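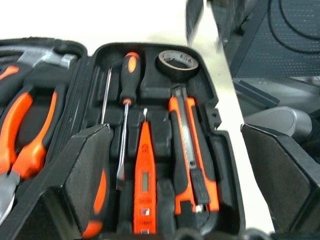

Teaching a gripper to lift one tool out of a packed case is the job I hand every new person in our school robotics club, and I've now walked enough people through it that I figured I'd better write it down. You'll need a working arm, a wrist camera and a tool case with moulded pockets. Ours is the black one with orange and black handles on nearly everything, and it's a great choice for learning on, partly for the colour and partly because the tools sit so differently from each other. The roll of black tape is in a round pocket at the top, the voltage tester lies straight up and down in the middle, and the knife beside it is on a bit of a slant. Three shapes, three different grabs, and you haven't even got to the pliers yet!

We call our arm Kurnus (long story, there was a vote) and the steps below are written for it, but they should work for any two-finger gripper with a camera looking down between the fingers.

Before you start

Take the blade out of the utility knife. Do it yourself, don't ask the student next to you if they think it's been done. Then set the arm speed to 30 percent. I know it's slow. Tuulikki Kallio, who taught me all this when I joined, made me do my whole first month at that speed and I complained the entire time, and I now make everybody else do the same thing.

Step 1: Park the case

Put the open case flat on the table with the hinge side away from you and run a strip of masking tape along two edges, so you can put it back in the same spot after you bump it. You will bump it. Keep loose cables out of the path of the arm as well.

Step 2: Sort out your exposure

A white table is lovely and bright to work on, but the camera will try to balance for all that white and the inside of a black case goes to mush. Turn off auto exposure and bring it up by hand until you can see the walls between the pockets. Don't worry if the table blows out completely, you don't need any detail there. Save the setting under your own name, please, and not over mine.

Step 3: Find your tool by colour

In the vision program, open the colour picker and click on an orange part of the tool you want. Widen the range a little at a time until the whole patch fills in. The trouble is that orange turns up on nearly every handle, so you'll get a bunch of blobs. Draw a box around the pocket you're after and tell the program to ignore everything outside it.

Start with the voltage tester. It's mostly orange, so you get one nice solid blob and the program can work out which way it's pointing. The flathead screwdriver is harder, with a mostly black handle in a black case. The tape roll is hopeless by colour, so for that one look for the white circle in the core.

Step 4: Line up the fingers

This is the fiddly part, and where I spent most of my first season. The fingers have to come down on either side of the tool, across its narrow side, and there has to be room for them. Our fingers are thick and the pockets are snug. Hover first, 50 mm above the tool, and have a good look at the camera view. One of the fingers may well be hiding a handle you'd forgotten about (it got me with the pliers more than once). If a finger is going to land on a wall, turn the wrist a few degrees and hover again.

Step 5: Down, close, up

Lower in small steps. Close gently, wait 2 seconds, then lift straight up. Pull at an angle and the tool catches on the lip of its pocket and you drag the whole case along with it, tape and all.

If it slips, move your grip point closer to the middle of the tool before you reach for more force. Hertta Rautiainen snapped a clip off the last case by cranking the force up to 91, and she'd want me to mention that she also glued it back on.

Step 6: Put it back

Everyone skips this one! Run your steps in reverse and let go just above the pocket. If the tool drops in crooked, nudge it with a closed gripper. Once you can do the tester both ways, try the knife, which needs a slightly turned wrist, and then come and find me about the pliers. I've got a grip that works most of the time, and I'm hoping to have it written up in May.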